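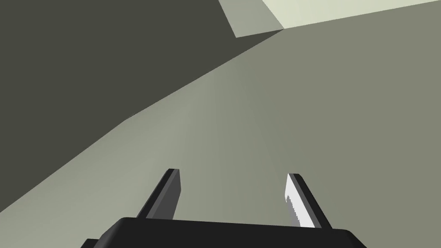

Figure 4. Simulated wrist view, gripper open, nothing grasped. Background surfaces are untextured.

4.2 What the Policy Does When There Is Nothing to Look At

The results in Section 4.1 were good enough to make us suspicious. A policy trained on wrist views alone, with no joint readings and no outside camera, reached the commanded wrist pose in most of the furnished Jesstead rooms. Reviewers of an earlier draft asked whether it was using the geometry of the room or had simply memorized the objects in it. We had assumed the first and written two confident paragraphs saying so. Those paragraphs have been removed.

To settle the matter we built Dirnix, a stripped version of the same simulator in which every surface is a flat, plain plane. The gripper model is unchanged. The views in Figure 4 and the two further views in this section come from this setting. A person shown one of them would have trouble saying where the arm is, and we wanted to know if the policy would have the same trouble. The only cues left are the edges where planes meet and the slow changes in shading across them.

Each trial starts from a wrist pose drawn at random inside the reachable volume. The policy gets the current view and a goal view, and outputs a small change in pose. The fingers stay open for the whole trial, as grasping is handled by a separate module (Section 5) that has enough problems of its own. We ran 40 start and goal pairs per condition and kept the same pairs for every method. 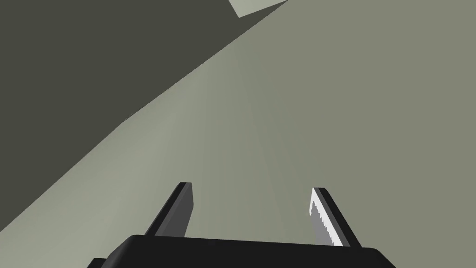

4.3 Boundary Cues Against Shading Cues

We compared two ways of damaging the input. In the first, the shading on every background plane was replaced by its mean value, which leaves the boundaries crisp and the interiors dead flat. In the second, the boundaries were blurred and the shading was kept. The gripper was left alone in both conditions. Our prediction, recorded in the project notes and therefore hard to deny, was that blurring would be the more harmful of the two.

It was, but by less than we had hoped. With flat interiors the policy still reached the goal in 21 of the 40 trials. With blurred boundaries it reached the goal often enough to be annoying. The failures differ in kind, though. Under blur the wrist tends to settle at a wrong tilt and stay there, apparently content. With flat interiors the tilt is usually right and the error is in distance, as one would expect if brightness gradients were serving as a crude ruler.

Views in which several planes meet proved the most useful. A long diagonal edge by itself constrains the tilt fairly well but says little about travel along the edge, and the policy can slide along it for quite a while before the step limit puts an end to things. Where a corner is in view, this sliding mostly goes away. 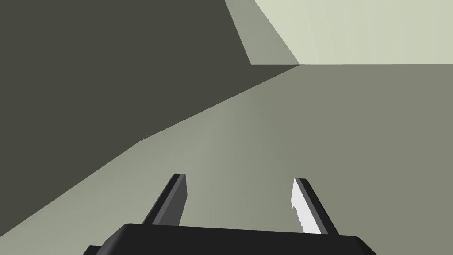
The Tarawneh baseline, which matches hand-designed line features, behaves the other way around. It ignores shading entirely and so loses nothing when the interiors are flattened, but it fails on almost any goal view with fewer than 3 usable edges. We had planned to present it as the weaker method. On the flattened condition it beats ours, and we report this with as much grace as we can manage.

One caution applies to all of these numbers. The gripper takes up much of the lower part of every view and has the strongest contrast in it, particularly along the bright inner face of the right finger. That face has a jagged edge in the render. In an early version of the policy, attention maps put a large share of their weight on this edge, a feature that moves with the camera and carries no information about where the camera is. Masking the gripper during training with the Relleo augmentation code fixed the problem, and also improved results in the furnished rooms by some 2 percent. We would like to claim this was the reason we wrote the mask.

Correspondence: see author page. Preprint, not for redistribution. Back to top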